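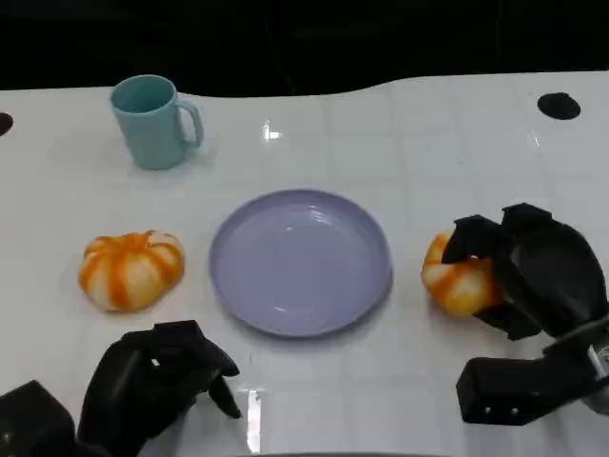 Zanele Nel thinks a table should be left alone between meals. She wrote to me after last month's column to say that anything put out for looks ends up being moved three times a day, and that she would sooner have the space. A plate, a mug, a place to put your elbows. The rest can live on a shelf.

I read her letter twice and I still disagree, though she is right about the moving. I have eaten at tables in Wunville where you had to lift a wreath, two candlesticks and a bowl of pinecones before there was room for soup. That is too much. By the second night everything has been pushed to one end and it stays there until January.

What I would defend is something smaller. A round plate with a little striped pumpkin on either side of it, orange and cream, is enough to tell you it's October. It takes a few seconds to set out and less to clear. If the plate is lavender and the mug is teal, so much the better. I have never understood the rule that a fall table has to be brown.

The shops would like us to do more. Jelis had a boxed harvest setting in its window this year for 800, with a runner, napkin rings and 27 separate pieces, and I stood there trying to think where a family of four would keep it for the other eleven months. A pair of small pumpkins at the Sillau market cost me 2 each. They sit on the windowsill when we need the room.

There is also the matter of plain dishes. I grew up with a patterned set that my mother bought over several years, and she was nervous every time one of us carried a plate to the sink. Ours are solid colors and none of them match. When one breaks we buy another, in whatever color is on the shelf -- and the table looks no worse for it.

Zanele Nel will say that two pumpkins are still two things to move. They are. I moved them this morning to make room for the newspaper, and put them back before lunch.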